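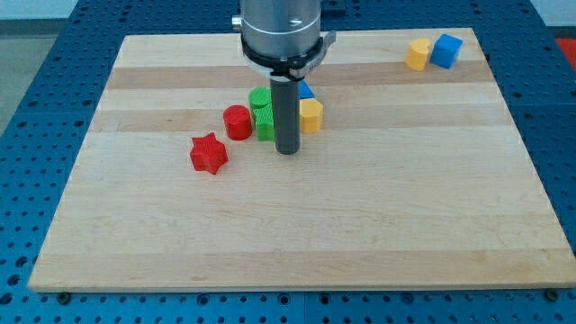
1/ ok thread. the Lekgate cell faulted again last night and I want this written down while I still remember it. pushing task, peg tool, block set on the wooden board. same setup as November

2/ short version: z drifted down during a long run, peg started dragging on the wood, force limit did NOT trip. arm just kept going. nothing broke. could have

3/ the run was 3,000 pushes, unattended. log looks clean up to push 978. then the vertical force creeps up. slow. no spike, so the spike check never cared

4/ this is my bad. I set the check to look for a jump between samples and never put a plain ceiling on it. a slow lean on the board walks right under that

5/ peg tip is supposed to skim the board. just clear of it. you cannot judge that gap by eye from the front, I've tried, stop trying. use a feeler gauge

6/ first guess was the board. wood moves, heating in here goes off at night, whatever. pulled it and checked it on the flat plate. fine. wasted an hour

7/ second guess, the clamp on the collar. closer! bracket screw was a hair loose and the peg had slid down in it. put a paint mark across the joint now so you can see if it slips agian

8/ why it matters if you push blocks all day: once the tip drags, the arm sees drag as block weight. so every push after 978 has garbage force data. over 800 pushes I can't use before somebody hit stop

9/ and the safety part. the Ichikawa controller will happily hold a downward load forever if you let it. with a wood board you get a scratch. with a hand under there - no

10/ so, changes as of today, February 7, 2018:
hard ceiling on vertical force, stops the arm, needs a manual reset
z touch-off every 100 pushes
no unattended runs till both have a week on them

11/ tested the ceiling by lowering the peg onto a foam pad on purpose. stopped. did it again from a fast approach, stopped but later than I'd like. still tuning that one

12/ for the Soklow people who asked - yes your cell has the same clamp. check the bracket screw before you run anything. snug it, mark it, then touch off again bc tightening moves the tip a little

13/ no idea yet why the screw backed out. could be vibration from all the short stops, could be me not tightening it in the first place. Berna rig has way more hours on the same part and never did this so im leaning toward me

14/ rerunning the bad block of pushes tomorrow, sitting next to it with a hand on the e-stop. will post the force plot when its done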